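Kerarum sidewalk unit – wet lens, stalling in the rain

Outdoor Rovers and Delivery Bots > Setup and Maintenance

curbhopper
Hi all, and thank you in advance for reading, I do go on a bit. I look after a Kerarum sidewalk unit (the older body with the Asfaw camera mast), and I have been fighting the front camera ever since the fall rain set in. As soon as drops land on the cover the obstacle layer fills up with ghosts, and the poor thing stops and sits there thinking. I pulled the log from our last wet outing and counted 127 stops in one run. It used to be 7 on a bad day!

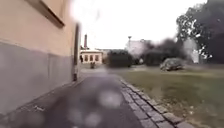
Front camera on the path, pale blotches low in the middle, lawn on the right.

What I've done so far: new cover gasket, fresh rain coating on the cover, focus checked on the bench against the printed target. The coating went on in two coats, the way the tub says. Am I missing something obvious?

mossy_gearbox
Welcome to the club, friend. Before anything else, take the cover off and look at the inside of it in good light. The blotches in your first one are so soft and bunched up that I wonder about haze or old coating on the inner face. If wiping the outside doesn't move them, there's your answer.

curbhopper
Good thought, and I'll look tonight when the unit is back on charge. I did dig out another one from the same outing, from beside the long building with the arched door, and to my eye those blurs are mostly up high, over the trees.

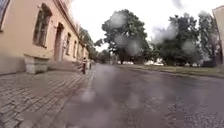 Same camera by the cobbled sidewalk. Drops over the trees, smearing on the road lower down.

tinplate_tess
Those look like plain old water to me, sitting on the outside. I'm going to disagree with mossy (kindly!) about opening the cover first. Every time you break that seal you risk letting damp in, and then you really will have haze. I'd start with the hood. The stock Asfaw hood is very short, and I swapped mine for the long Celton one last December and have been a much happier person. You do have to redo the camera calibration afterward if you've loosened the mast clamp, so mark the clamp with a paint pen before you touch it.

mossy_gearbox
Fair, but a hood won't help with anything that's already inside. Five minutes with a flashlight, that's all I'm asking – and put a fresh desiccant pack in while you're there.

undier_fan
Chiming in for the air knife people. I fitted the little Undier blower under the mast and it clears most of the drops if you have it pulse when the unit stops. It does eat battery, and it whistles. My neighbors have opinions.

tinplate_tess
It also blows grit across the coating, which is why I took mine off again. You may have cleaner sidewalks than I do!

curbhopper
You are all so generous, thank you. One more for comparison, in case the spread of the drops tells anybody something about where the water is coming from.
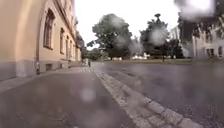 My plan is to do the flashlight check first, since the gasket is new and I trust it to go back on nicely, then swap the pack, mark the clamp and order the Celton hood. I'd like to leave the blower until I know what those two do for me. Does anyone know whether the long hood shows up in the bottom of the view? Our curb detection relies on those near stones and I'd hate to lose them.

tinplate_tess
Only if you mount it upside down, which I may have done once. The long lip goes on top. Run the calibration sheet afterward, and if the score comes back under 98, do it over with the sheet flat on the floor and the tires properly pumped up.

mossy_gearbox
And please write back about the inside of that cover. I have a soda riding on it.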